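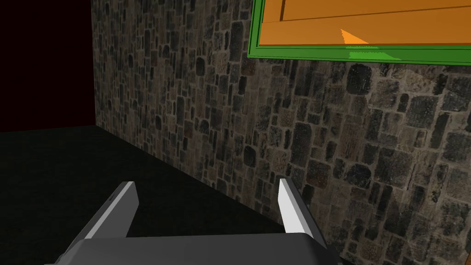 Tudur Edwards wrote to me back in February to say that his Menero broadfork had gone through clay he'd given up on years ago, and could I please tell people to stand on the thing properly and stop yanking at it like a stuck drawer. So, Tudur, consider them told! I was going to get to footwork further down the page, but he's right, it's where most of the grumbling comes from, so let's start there.

You put the tines where you want them, hold both handles loosely, step up onto the crossbar with one foot and then the other, and rock side to side. Your weight does the pushing. When the tines are in (or as far in as they're going to go today), you step off backwards, and only then do you pull the handles toward you. A short pull is plenty. You want the soil to lift and crack a little, like the top of a loaf, and then you slide the fork out, move back a hand's width or so and go again. Work backwards down the bed so you never tread on what you've just loosened. I still forget this when the radio is on.

The Menero Broadfork, by Braron

I've sold garden tools long enough to have strong opinions about broadforks, and for a long time my opinion was that most of them were too heavy. I'm five foot three and my shoulders aren't what they were. The big farm forks are wonderful if you're opening up a quarter acre of old pasture, but for raised beds and a regular backyard plot they're just a lot of steel to drag out of the shed. The Menero is the one I kept going back to when I was testing them in my own garden, and I ended up stocking it in place of the two I used to carry.

It has ash handles and a welded steel head, and the tines are 11 inches long with a gentle curve to them. The curve matters more than I expected. A straight tine goes in nicely and then fights you on the way back, while the curved ones sort of roll under the soil as you pull. The crossbar is wide enough for a pair of ordinary boots side by side and it has a bit of tread on top, which I was very glad of last spring when everything was mud.

The handles come off. You'll need the wrench that's in the box (please don't lose it, or do what I do and tape it inside the shed door) and the whole job takes less time than finding your gloves. It makes the fork easy to post, and it also fits in the trunk of a small car if you share it with a neighbor or have a plot across town.

What it's good at

Beds that have been planted before and have gone tight over the winter. Garlic and carrots, lifting them I mean, it's a joy for that, you get under a whole row and they just come up into your hand. Working compost down a little without turning everything over. Getting air into a tired lawn, if you're patient about it and don't mind a few lumps.

What it isn't so good at

Roots. If there's a maple or an old lilac anywhere near, find out where the roots run first, and if you feel the fork stop dead, take it out and try somewhere else. Please don't jump. Same with stones bigger than a potato. I had one come back with a tine bent nearly sideways and the customer was very sweet about it and admitted there had been some jumping, and a patio slab.

It also won't break new ground by itself. You can use it to follow up after the sod is off, but for the very first pass on a lawn you'd be better off with a spade and a free afternoon, or with cardboard and a free year.

How wet should the soil be?

I get this one more than any other. Squeeze a handful. If it holds together and then crumbles when you poke it, go ahead. If it shines and keeps the print of your fingers, leave it alone for a few days, you'll only smear it. If it won't hold together at all and your ground is clay, water the bed well in the evening and try the next morning. Sandy soil you can do more or less any time, lucky you.

The Keltumden handles

The standard handles suit most people from my height up to tall-ish. If you're over six feet, ask for the Keltumden set, which is longer and a touch thicker in the grip. They swap straight onto the same head. My brother-in-law has them and says his back has forgiven him. They cost a little extra and they sell out in early spring, so if you think you want them, tell me when you order and I'll put a pair aside.

Looking after it

Knock the soil off, wipe the tines with an oily rag, hang it up. I go over the handles with linseed oil once in the fall and again if they start to feel furry. Baldursdóttir make a nice one in a tin that doesn't smell too strong, and I keep it in stock next to the hand forks, but whatever you have in the garage will be fine provided it's raw or boiled linseed and not something for decks. Lay the used rag out flat outside to dry, please. Balled-up linseed rags can heat up and catch fire by themselves.

The paint will come off the tines. Everyone's does, mine went in a couple of weeks. It doesn't affect anything, and a bit of oil keeps the rust away.

Price and delivery

The Menero is $171 with standard handles and the wrench. Shipping is included in the lower states and I'll quote you for anywhere else. It goes out in a long flat box that looks alarming on a porch but weighs less than you'd think. I pack them myself, usually after 4 p.m. when the shop is quiet, so an order that comes in by lunch will most often go out the next morning.

Braron guarantee the welds for life. The handles are covered for 2 years against splitting, and the crossbar is rated for up to 200 pounds. If you're above that, write to me before you buy and I'll point you to one of the heavier farm forks, I don't sell them but I know who makes a good one.

If it turns up and you hate it, clean it off and send it back within the month. I'd like to hear what you didn't get on with, too. The tread on the crossbar came from a customer's complaint, and I pass all of them along, including the rude ones.

Contact the shop | Shipping and returns | © All rights reserved | Back to top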